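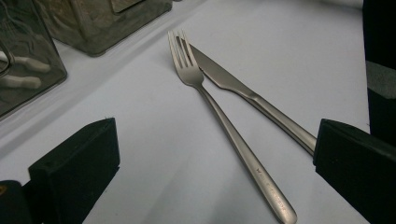 ## Two utensils, one blob

A fork and a knife lying close together on a white table, a narrow V, tines and knife tip tucked in side by side at the top. I have been looking at this arrangement for most of July and I'm still excited about it, which probably says something about how I spend my evenings.

Our segmenter used to see one object there. One long, shiny, slightly forked object with two handles. It would draw a lovely confident mask over the pair, the pose code would fit a single axis through the middle of it, and the planner would happily suggest closing the fingers over the gap between the handles. Every stage did its job perfectly on the wrong thing!

I promised a few people I'd write up how we fixed it, so this is that post. It's mostly about the perception side and one small tool, with a bit about the planner at the end.

## Why the V is hard

The code is Molefe, the grasping stack I work on with Anayeli Espinoza and Isauro Trujillo. It takes a wrist camera view, finds things, guesses where each thing's long axis is, and proposes grasps. For mugs and boxes it was already pretty good. Cutlery is a different sport.

With a brushed finish you don't get the crazy mirror reflections you get from polished spoons, and I had assumed that would make life easy. It doesn't, quite. Satin steel on a bright white tabletop comes out pale gray on pale gray. The strongest edges are often the faint shadows along the handles, so a network that has learned "edge means object boundary" will hug the shadow and make the handle fatter than it is. Put two handles near each other and the fat masks touch. Once they touch, our old post-processing merged them, because a long time ago somebody (me) decided that touching masks of the same class should be one object. That was a great rule for crumpled towels.

Then there's the tip of the V. Down at the handles there is a clean strip of table between the two pieces. Up by the tines there is hardly any, and what there is looks a lot like the slots between the tines. If you are a small convolutional network, a thin white gap next to three other thin white gaps is one more tine slot. I find this kind of adorable.

## What I tried first

The obvious thing, more data. I had 3808 labeled frames from the Kenside kitchen set, and I weighted the ones with touching utensils more heavily. It helped at the handle end and did nothing at all for the tips. Fair enough.

Next I tried bumping up the input resolution. That one worked, and it also took the segmenter from comfortable to 220 ms per frame on the little computer we run on. The planner wants a fresh mask well before that, so back down it went. I kept the branch around for offline labeling, where I don't care if it's slow.

I also spent two evenings on a depth-based split. I don't recommend it for flat cutlery. A table knife is a few millimeters thick and our depth noise is in the same neighborhood, so the depth image of a fork is basically a rumor.

## What worked: axes before masks

Anayeli had the good idea, and she had it while complaining about something else. She was annoyed that the pose code throws away everything the network knows and fits a line to whatever mask shows up. Why not have the network predict the direction at every pixel, and group the pixels afterward?

So that's what we do now. Each pixel on an object gets three things:

- a class score, same as before
- a direction, stored as the sine and cosine of twice the angle, so that a fork pointing up and a fork pointing down don't fight each other
- an offset to the center line of the object it belongs to

Pixels vote. You follow each offset to the center line, drop a vote there, and look for long ridges of votes. One utensil gives one ridge. Two utensils in a V give two ridges at slightly different angles, and they stay apart even where the masks blur together, because the fork's pixels are all pointing at the fork's spine and the knife's pixels are all pointing at the knife's.

The first time I ran this on a V and saw two clean lines, I stood up from my chair. Two lines! With the tine slots happily voting for the fork, like they should.

The doubled angle is worth a paragraph, as it bit me. I had it stored correctly and decoded it wrong in exactly one place, the augmentation code. When a training image was rotated, I rotated the direction vector by the rotation angle, and you have to rotate it by twice the angle since the vector lives in doubled space. The network learned something mushy in between and the ridges came out as bananas. Here's the fix, in full glory:

```
def rotate_dir(c2, s2, theta):
 # c2, s2 encode twice the angle. Rotate by twice theta too!
 c, s = cos(2 * theta), sin(2 * theta)
 return c2 * c - s2 * s, c2 * s + s2 * c
```

Isauro now has a test for it that rotates a synthetic stick through a full turn and checks that the decoded axis follows. It should have existed from the start. If you work with undirected axes, go write that test today, it takes ten minutes.

## The viewer

The piece I'm happiest with is small and kind of ugly. It's called Desness, and it is a viewer that shows one frame with layers you can flip on and off with the number keys: image, mask, direction field, votes, ridges, grasps. Key 5 is the vote map, and it's the one I have basically worn out.

Before Desness we looked at final grasps and tried to guess which stage went wrong. Now I hit a few keys and I know. Bad grasp, good ridges? Planner. Good mask, smeared votes? Offsets. The mask itself is eating the shadow? Labels, probably, and then I sigh and go fix labels.

Two features I'd put in any tool like this:

1. A key that jumps to the next frame where two stages disagree. For us that's "number of mask blobs differs from number of ridges." Nearly everything interesting lives there.
2. A key that writes the current frame and its layers out as a regression case, with a text box for one sentence of explanation. It has to be one key. When it was a menu item I used it twice.

The sentence matters a lot more than I expected. "Votes from the blade leak into the fork near the tips" is something I can act on a week later. A frame number is not.

We've got 100 of those saved cases now, and they run on every change. The whole batch finishes before my coffee does.

## Clear stuff in the background

Something I haven't solved, in case a reader has ideas. See-through containers standing behind the utensils still cause trouble. White handles seen through a smoky clear wall are, to the network, perfectly graspable handles. And I can't say it's wrong! They look like handles. But a planner that takes the suggestion literally is going to drive the fingers into a wall.

Right now there's a crude guard: any ridge inside a region the network calls "container" gets marked as enclosed, and enclosed things don't get top-down grasps. It holds up as long as the container is recognized as one. When a container runs out of the view and only part of its outline is there, the class score drops and the guard goes with it. I'm playing with carrying the container label over from earlier views, which means trusting our camera poses more than I currently do.

## And the planner

With two separate axes the planner work became almost pleasant. For each utensil we slide a grasp along the ridge and score every position on two things, how centered it is on the metal and how much room each finger has on the outside.

In a V the room score does most of the work. Near the tips there's no space for a finger between the pieces, so those grasps score terribly. Farther down the handles the gap opens up and the score climbs. Then it falls again when you run off the end of the handle. There's usually a nice peak low on the handle, and it's very close to where a person would pinch. I didn't tune it for that and I was delighted.

When no position has enough room, the plan is to nudge one piece sideways first. Isauro has that running in simulation with a single push direction, straight away from the neighbor's ridge. I want to try it on real steel next, where the friction model will get a chance to embarrass us.

## Next up

I'm moving the direction head over to the Grirkbridge branch so it shares a backbone with the mug model, and retraining with the shadow labels cleaned up. Anayeli wants spoons. Spoons have a bowl, the bowl pulls the votes wide, and the ridge grows a sort of bulb on the end. I've saved the first few as cases already, with sentences. The one I typed last night says "bulb is bigger than the handle, ridge starts in the wrong half," and that's where I'm picking it up tomorrow.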